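A board and a bag of blocks

Jun 5, 2022

The small workshop at the back of Flodico, in Tillmont, sells more toy blocks in June than in any month before Christmas. Most go out as loose sets in a cotton bag. The rest are sold with a board, and it is the board that customers come back to ask about.

It began as a practical thing. Parents said the blocks were fine but the floor was not. Carpet tips them over, and tiles chip the paint. A flat piece of maple on the kitchen table fixed both problems, and it could be lifted off at teatime with the game still on it.

The boards are glued up from several planks. A single wide plank costs more and is more likely to cup over a winter of indoor heating, so the shop joins narrow ones, planes the lot and leaves the seams showing. Some buyers ask for the joins to be hidden. The shop has tried, and the colour never matches well enough to be worth the trouble. Maple is pale to start with and goes honey-coloured after a few years near a window.

Finish is a matter of argument. Flodico uses a food-safe oil, two coats, rubbed back in between. Innes, the other maker in town, prefers a hard wax and says it stands up better to felt pens. Both wipe clean with a damp cloth. Neither likes the dishwasher, and Flodico has a shelf of split boards to prove it.

The shapes are where the blocks earn their keep. A set of cubes gets stacked, knocked down and left. Add a cylinder, a hexagon and a heart, and the play changes. Children sort by colour first, usually, then by shape, then by some rule of their own that an adult has to guess. Hearts are the most argued over and the hardest to make, as the notch between the lobes has to be sanded by hand. Flodico made 231 of them last winter and threw out a good many.

Cost is the sticking point. A board with a bag of blocks is $215, and the board alone is not much less. Bondard sells a pressed version for a fraction of that, and for a child who is going to paint on it, that is probably the one to buy.

For anyone making their own, start with a board bigger than seems sensible. Blocks spread out. Leave a good margin at the front for elbows, ease the edges with fine paper, and keep the colours few - red, yellow and green are plenty to begin with.
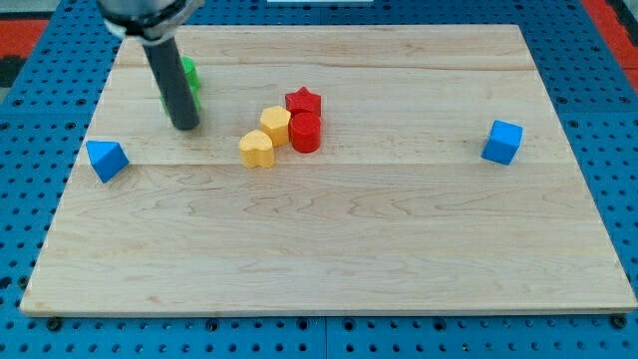
Bev wrote in to say that her grandkids have had a homemade board for three years, that wax was a nuisance to redo and she has gone back to oil, and that the hearts are always the first to go missing under the couch.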